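Chapter 5
Eating Together: The Household Meal

Key terms: commensality, place setting, table manners, host, portion

In most societies people eat at set times and in the company of others. What counts as a meal, who sits down to it, and what is put on the table before the food arrives are matters of custom. Children learn these customs early, usually by being given small jobs to do.
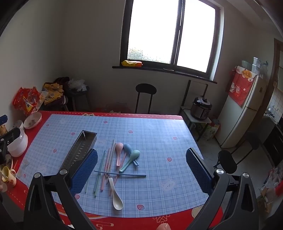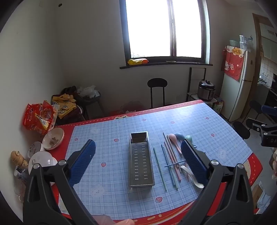
Figure 5.1 Chopsticks and other utensils beside a metal tray, on a table with a plaid mat.

Anthropologists use the word commensality for the act of eating at the same table. The word comes from the Latin mensa, meaning table, but the practice does not depend on furniture. A group may share a meal on a floor cloth, around a hearth, or standing at a counter. Members of the group treat one another, for the length of the meal, as people who belong together.

This chapter draws on household studies from the river town of Rarnescombe and the upland district of Wesevia. The Rarnescombe material begins with a parish account book of 1747, which lists the food given to farm servants at the end of the harvest. Servants ate after the family and were given bread, cheese, and beer in fixed amounts. The book says nothing of where they sat.

The Wesevia material is more recent. Bláthnaid Mulligan visited 11 households there over one winter, starting in December, and kept a record of each evening meal. In 8 of them the oldest woman served the food. In the others the job changed hands from night to night.

Two of the households appear often in the pages that follow. Maurya lived with her parents and a grandfather who ate an hour before everyone else. Rukia, a widow, cooked for her sons and for any neighbor who came to the door before dark. Mulligan noted that Rukia always cooked one portion more than she needed and did not regard this as waste.

Section 5.1 looks at the timing of meals and how it follows the working day. Section 5.2 deals with seating and the order of serving. Section 5.3 turns to guests, and to the duties that a host and a guest owe each other.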